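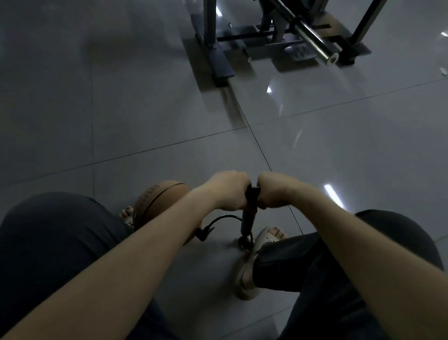

Zawadi Mfinanga
Investigadora principal, Grupo de Actividad Física Escolar, Instituto Rollberg

3. Presión del balón y participación en el recreo

3.1. Punto de partida

Cuando empezamos a visitar patios de primaria llevábamos preparadas preguntas sobre horarios, vestuario, sombra y reparto del espacio. El estado del material apenas ocupaba una línea en el cuestionario. Fue Poppy Rowbotham, tras la primera ronda de visitas, quien nos hizo ver que en casi todas sus notas aparecía la misma queja de los niños: «es que no bota». ¡Y qué filón resultó ser esa frase! Un balón flojo cambia el juego entero. Se deja de driblar, se pasa menos, los más pequeños se van a la valla a charlar y el partido acaba en manos de los cuatro o cinco que pueden lanzar fuerte aunque la pelota llegue muerta.

La bibliografía sobre recreos activos ha prestado mucha atención a las marcas pintadas en el suelo y a la formación de monitores, y muy poca al mantenimiento cotidiano. Nos pareció una oportunidad estupenda para mirar algo barato y al alcance de cualquier centro.

3.2. Procedimiento

Participaron 18 colegios, repartidos en dos grupos. En el primero se inflaron los balones de baloncesto antes de empezar la semana, siempre con una bomba manual de pie (figura 1); en el segundo se mantuvo la costumbre del centro, fuera la que fuera. El estudio comenzó en septiembre, con el curso recién abierto, y reunió 4.000 registros de recreo, codificados por observadores que no conocían el grupo asignado a cada patio.

Figura 1. Inflado de un balón de baloncesto con bomba manual. El asa en forma de T se sujeta con ambas manos y el cuerpo de la bomba queda vertical, entre los pies.

Como criterio de presión usamos la altura de rebote, medida contra una regla fijada a la pared. Es un método modesto, pero a los maestros les encantó: lo repiten sin ayuda y los alumnos de quinto y sexto se pelean por hacerlo (en varios centros acabó colándose en la clase de matemáticas, con gráficas y todo). Fiifi Akolgo redactó la hoja de instrucciones y Lorraine Mottram se ocupó de la concordancia entre observadores.

3.3. Resultados

En los patios con balones a punto se jugó más rato y, lo que más nos entusiasma, jugó gente distinta. El aumento se concentró en los cursos intermedios y en quienes al inicio del curso se declaraban «poco de deporte». El tiempo de los jugadores habituales apenas varió. También cambió el tipo de juego: hubo más rondas de tiro y más botes en solitario junto a la pared, actividades que nuestro primer esquema de códigos metía en «otros» y que hubo que separar.

En 2 centros no encontramos diferencia alguna. Ambos tienen el patio en pendiente, y el balón bien inflado se escapaba cuesta abajo con más alegría todavía. Joanne Fothergill propone estudiarlos aparte, junto con los patios de tierra, cuyo rebote no es comparable con el de los pavimentos duros y que quedan fuera del análisis presentado en la sección 4.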